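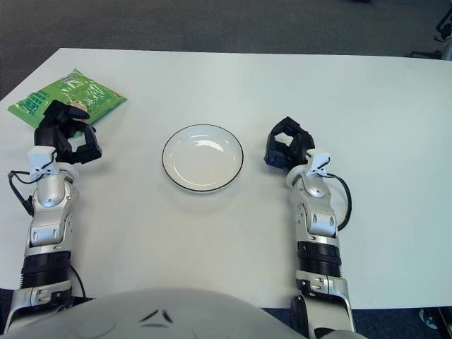 White table and gray carpet, July.

Notebook, adhesives and finishes group, Jenside
Wednesday, 8:40 a.m. Entry by M. Kalogeropoulos

Work resumed on the wheat paste series for the map restoration contract. The client, the Tsegaye collection, has asked for a reversible paste that will hold heavy rag paper to a linen backing through a humid summer. The two starch batches prepared by Obed Kwofie on the previous working day were inspected before use. Batch A had separated slightly overnight and was strained a second time. Batch B was smooth and was used without further treatment.

Each batch was thinned to the consistency of light cream and brushed onto test strips of rag paper, 115 mm long. The strips were laid on linen, covered with blotter and felt, and placed under glass weights. Blotters are to be changed at noon and again before closing. Whoever changes them should initial the sheet on the drying cabinet. Last week's sheet has two gaps, and for that reason the drying times for the earlier strips cannot be reported.

Peel results from the earlier strips (old flour, lot 553):
Strip 1 – lifted cleanly after damp blotter, 6 minutes.
Strip 2 – lifted cleanly, slight skinning at one corner.
Strip 3 – did not lift. Paste too thick at the center. Repeat.

Kwadwo Wumbei has questioned whether the skinning on strip 2 comes from the paste or from the paper itself. His view is that the sizing on this stock is uneven, and he has set aside an unpasted sheet for a water drop test. The result should be entered on the facing page. I am inclined to agree with him, but the earlier Flodus paper showed the same fault and its sizing was sound.

Supplies. The new flour is almost gone and has been reordered. Distilled water is adequate. The wide goat hair brush is shedding and should not be used on original material. Kojo Mahama will bring the replacement from the bindery.

Correspondence. Drahomíra Dvořáček writes that the second group of maps will be delivered rolled, in the tubes in which they were stored. They will need to rest in the humidity chamber before anyone attempts to flatten them. She also asks that the old cloth tape on the Sidine survey sheets be kept in labeled envelopes after removal.

4:15 p.m. Blotters changed, initialed MK. Batch A strips still cool to the touch. Batch B strips flat, edges sound. Weights left on overnight.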